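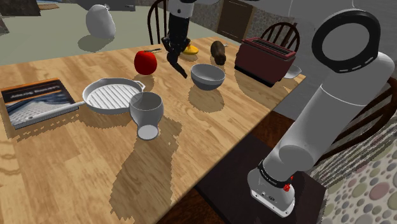 Sedodberg, Mon 26 February

Gitine arrives on phones with a lot of noise behind it. Barros, the studio that made the rather good Flisa, says its new puzzle game has 141 levels and "something for every mood". I have played over half of them and my mood has mostly been the same one.

You slide coloured tiles along a canal and try to match them before the lock gates shut. Fine. Flisa did much the same with trains, and did it with better sound. The lock gates add a timer, and the timer adds adverts, which you can skip if you pay. By level 8 I was being asked to pay every few minutes.

The story is set in 1833, so everyone wears a hat. It has no other effect that I could find.

Jyoti Tripathi, the lead designer, has promised a calmer mode without the timer in July. I'd like to see it before I believe it, given that Flisa was promised one too and is still waiting.

The night levels are lovely, I'll give them that, and the controls never let me down on a small screen. But the daily rewards are mean and the music loops far too soon. Free to download, with 2 coin packs on sale from the first menu. Try it on a train if you must, and keep your card details out of it.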